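# Hakilham to require attached lids on self-service food displays

Hakilham will require attached lids or an equivalent fixed barrier on all counters where customers serve themselves unwrapped food, under a revision of the city's food premises code approved on Saturday. The requirement takes effect in June for new registrations. Existing businesses will be brought in at their next scheduled inspection.

The revision covers bakery counters, salad and breakfast buffets, bulk confectionery, and hotel dining rooms. It does not cover food handed over by staff, food sold in sealed packaging, or whole fruit and vegetables. Market stalls are included if they hold a fixed registration with the city. Stalls operating under a day permit stay under the older rules, which ask only that food be "reasonably protected."

That phrase is the reason for the rewrite, according to Birgit Ackermann, who heads the food section of the city's inspection office. The old code gave no test for it. Inspectors had accepted loose cloths at some premises and refused them at others, and businesses with more than one location could receive two different findings for the same equipment.

"We had one wording and several readings of it," Ackermann said. "The new text names the things an inspector looks at."

## What the code says

A lid now has to be attached to the tray or to the counter at one side at least, so that it cannot be set down on another surface during service. It must close under its own weight or stay where the customer leaves it, but a lid that stays open has to be closed by staff as part of regular rounds. The handle must be on the outside and reachable without passing a hand over the food. Transparent material is required wherever the customer would otherwise have to open the lid to see the contents.

Overhead guards of the kind used on buffet lines remain acceptable. The section on guards has been reworded to measure protection from the customer's side of the counter only. Guards on island counters, which can be approached from every direction, must protect each side in use.

Tongs and spoons get their own paragraph. They may rest inside the covered area only if the handle does not touch the food. Otherwise they need a separate holder, washed at the same interval as the display.

The interval itself has changed as well. Unwrapped food that needs chilling and is displayed without it must be removed after 2 hours, and the time of placement has to be recorded. The old code left the limit to each operator's written plan. Bread, rolls and dry baked goods have no time limit under either version, but cream-filled and custard-filled pastries are now explicitly listed with chilled food.

Records can be kept on paper or electronically. Inspectors will ask for the current day and the preceding week. Where a display is refilled, the record has to show the time of the oldest item on it, and topping up a partly empty tray does not restart the clock. Replacing the tray with a clean, full one does.

## Inspections and costs

The city has 1108 registered food premises. Its register does not list self-service separately, and the inspection office does not have a count of how many will be affected. A field for it is being added to the registration form, and businesses will be asked to fill it in when they renew.

An operator found without a compliant barrier will first receive a written notice and a date for reinspection. Fines of up to 2000 can follow if the display is unchanged at the second visit. Inspectors can also order the display closed on the spot, a power they already had but which was tied to evidence of contamination. Under the revision it can be used where food is uncovered and unattended.

Eckhard Dreßler, who runs a bakery with a café on the north side of the river, objected to that clause during the consultation. A counter is unattended many times in an ordinary morning, he said, whenever the one person on shift goes to the oven. The final text defines "unattended" as a display that no member of staff can see from a normal working position. Dreßler said the definition was an improvement but left open what a normal working position is in a shop with a back room.

The cost of compliance depends mostly on whether existing counters can be adapted. Dalteck, a catering equipment supplier that submitted written comments, said most modular trays sold in recent years have mounting points for a lid even if they were bought without one. Built-in counters are harder. Glass fronts that are open at the back are normally used for staff service and fall outside the rule, but several shops in the city have turned them around so that customers can reach in.

"Those will need work," said Jannik Voß, who handles technical inquiries at Dalteck. "The opening is in the wrong place for a hinge, and the glass above it was not made to carry anything." He recommended that owners measure the inside depth of a counter before ordering lids, as a curved cover needs clearance behind it when it is open and will foul a shelf or wall that is too close.

The city has set aside 900 for printed guidance and has no plans for grants. The guidance will include a one-page checklist, the same one inspectors carry, and drawings of accepted and refused arrangements. A draft was circulated with the consultation papers and drew more comments than the code itself. Most concerned the drawing of a bread shelf with a sliding door, which appeared on the refused side with no explanation. It has been moved. Sliding doors are accepted if the track can be taken out and cleaned.

## Cleaning

A second group of comments concerned cleaning. Lids collect grease and flour dust at the hinge, and a lid that is wiped only on its outer face can be worse than none, wrote Britta Lammers, a hygiene trainer who works with hotel kitchens. She asked for lids to be removable without tools. The city accepted the point in part. New equipment must allow it. Equipment already in use can be kept if the hinge is accessible for brushing and the operator's cleaning plan mentions it by name.

Lammers also asked for a rule on cracked plastic. The code now says that a lid with a crack reaching its edge has to be taken out of service. Scratches and clouding are left to the inspector's judgment, with the note that the customer should be able to identify the food and read its label through the closed lid.

Labels have to be placed on the tray or the counter. Fixing them to the lid will no longer be allowed, on the grounds that lids of the same size are regularly swapped during washing and allergen information then ends up over the wrong food. The change applies to all operators from the first day, including those whose equipment is otherwise covered by the transition period.

Henrik Fröhlich, manager of the Wendis hotel on Cruickshank Street, said his breakfast room already uses covered trays for pastries and cold cuts, and that the labels would be the larger job. The hotel prints them daily and clips them to the covers. He expects to move them to small stands and has asked the inspection office whether a stand between two trays is acceptable if it carries the text for both. The office replied that it is, provided the text is arranged in the same order as the trays. 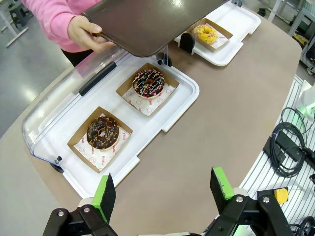

Training sessions on the revised code will be held at the inspection office before the June start, with one session reserved for businesses that have no kitchen of their own. Registration is by telephone or at the front desk, and there is no charge. The practical part deals with attachment points, handle position and cleaning access. A white display tray with a clear rolltop cover, hinged at a small black knob and lifted by a black bar along the edge of the lid, is the general type the attachment and handle sections have in view. Loose trays used to bring food out to a counter are not treated as displays and need no lid of their own, but they may not be left standing on the counter with food on them. Questions on individual premises should be sent to the office in writing, with the registration number and the inside measurements of the counter.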